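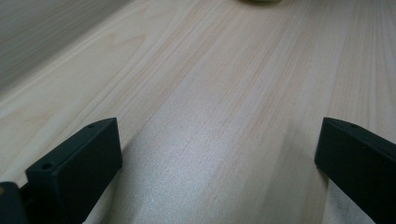
Kitchen table, Monday, before coffee.

1/ Okay, food people, I have a new obsession and it's persimmons. I got to 55 years old without eating one. Then a box from Vilela showed up (they grow them, I'd won one of their little comment giveaways) and now I can't shut up about it.

2/ First thing I learned: there are two main kinds at the store and they are NOT the same. Fuyu is the squat one that looks like a tomato. You can eat it crunchy, like an apple. Hachiya is longer with a pointy bottom, and you have to wait until it's so soft it feels like a water balloon.

3/ Guess who didn't wait. I bit into a firm Hachiya standing at the sink and my whole mouth went fuzzy, like I'd licked a wool sweater. Drank a glass of milk, ate a cracker, still fuzzy. Totally my own fault, the card in the box said so in big letters!

4/ The Fuyus though. Oh my goodness. Sort of honey, sort of pear, a tiny bit of cinnamon even with nothing on it. I sliced one thin and ate the whole thing before I got a plate out.

5/ What I've made so far:
- Fuyu, arugula and goat cheese salad with lemon
- Fuyu on toast with ricotta and black pepper (make this one)
- Hachiya pulp stirred into oatmeal
- Hachiya cookies, my favorite of the bunch
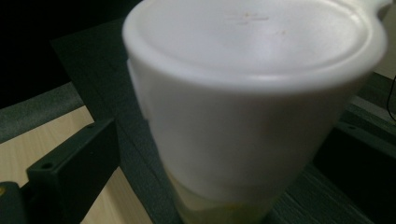

Same morning, up close.

6/ Cookies, for everyone who's going to ask: 1 cup very ripe Hachiya pulp, 1 tsp baking soda stirred right into it (it turns to jelly, don't panic), 1/2 cup butter, 1 cup sugar, 1 egg, 2 cups flour, cinnamon, cloves, pinch of salt, a big handful of walnuts. 350 for 15 minutes. They come out soft and cakey and they're even better the next day.

7/ If your Hachiyas are hard, put them in a paper bag with a banana and leave them alone. Mine took 4 days, and one stubborn one is still in there. You can also freeze a ripe one whole, let it thaw a little and eat it with a spoon like sherbet!!

8/ Someone asked about dried ones. I tried a bag from Naneo, the little snack shop by the train station, and they're chewy and really sweet, kind of like a date crossed with an apricot. Great with sharp cheddar. I'd buy them again, but for me fresh Fuyu still wins.

9/ Vilela didn't ask me to post any of this, the giveaway was just "leave a comment and we'll draw a name." I've already been out and bought more with my own money. Veltgate Market has Fuyus by the front door right now, next to the pears.

10/ Still want to try persimmon bread, and a reader says her family puts slices in a grilled cheese, so that's lunch tomorrow. If you have a good way to use up Hachiya pulp, tell me, I have two more cups of it in the freezer and no plan.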